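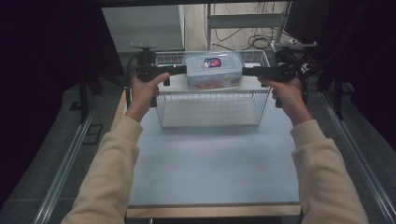
From: Arnel Gatchalian
To: pantry-swap list
Subject: Re: Re: freezing rice, the eternal question

Ifeoma Chukwu wrote:
> I followed the advice in the January thread and froze my rice flat in
> bags. It came out like gravel. My son asked if it was for the fish
> tank. Does anyone freeze rice they then want to eat? Also, is it true
> you have to let it cool on the counter for two hours first? My mother
> says yes, the internet says I will die.

Ifeoma,

I'm partly to blame for the January thread, so I owe you an answer.

Don't leave it on the counter for two hours. With all respect to your mother, rice is one of the few leftovers that really can make you sick if it sits out. Spread it on a tray, give it a few minutes to stop steaming, then pack it and get it in the freezer.

The gravel comes from freezing it too dry. You want to trap a bit of that steam, so close it up while it's still slightly warm. I use small boxes with a lid that clips down, one portion each, filled loosely. Press it in and you get a brick with a cold middle. Chibuzor Aliyu swears by bags and will no doubt write in to say so, at length, with a diagram.

To reheat, put a spoonful of water on top, rest the lid on without clipping it, and microwave until it's steaming all the way through. Mine takes two minutes and then another one because I never trust it. Stir halfway. Only reheat it once - whatever's left after that goes in the trash, however much it hurts.

Basmati survives best in my experience. Short grain is fine too. Brown rice goes in tasting like a duty and comes out the same way.

As for the batch you already have, tip it frozen into soup. Soup forgives everything, including my 2019 lentils, which Abimbola still brings up.

On the other matter, I still have the spare Lerano rice cooker if anyone wants it. It works, but the "keep warm" light stays on whatever you do, so you have to unplug it. Pickup only, after 6 p.m.

Arnel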